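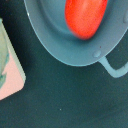 I have bought four colour kits for knitting in my life, and I have finished only one of them. For a long time I believed the fault was mine. Now I think the kits are made for the shelf, where all the balls lie together under a strong lamp and look friendly. In the knitted cloth it is a different matter. A colour becomes strong or weak by what is next to it. A toy pan of light blue-grey with one red-orange piece of play food in it, set on dark teal, shows this well enough: the eye goes to the red-orange first, and the pale rim of the pan comes after it. If I put the same red-orange beside a pink and a rust, I would have to search for it.

My opinion is simple. The yarn companies should sell us fewer finished combinations and more small quantities, so that we can try colours ourselves before we pay for a whole pullover.

Take the Wotier blanket kit, which I bought at Chaudhry, the shop near the station in my town. It contained ten shades, all of the same depth. The pattern asked for small birds in two of these shades. I knitted until the birds were complete and went across the room to look. There were no birds. There was a soft brownish fog, very even, and I had worked on it every evening of March. The cast-on was 400 stitches, and I did not have the heart to pull it out, so it is now under the cushion of the garden bench.

The people in favour of kits will tell me that beginners are afraid of choosing. This is true, I was afraid also. But one does not lose this fear by never choosing. At my Friday group we make swatches from leftovers, and the newest members have often the best ideas, because they have not yet learned which colours are "not done" together.
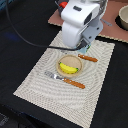

A beige woven placemat on a black tabletop.

Weavers understand the problem better than we knitters do, in my view. They must decide the warp before they begin, and they wrap threads around a card to test it. It costs them a few metres of thread. We could do the same with any strip of cardboard, but then we need the few metres, and here the shops do not help. Zelleck lists 2208 shades and sells each one only in balls of 100 grams. What should I do with 895 metres of mustard when I need enough for a beak?

Skostirura, a small dyer, offers little skeins of 10 grams. They are not cheap by weight and I buy them gladly. I would like to see a drawer of such skeins in every yarn shop, beside the kits if it must be so. And please, away from that lamp and close to the window.

Print this page
E-mail this article to a friend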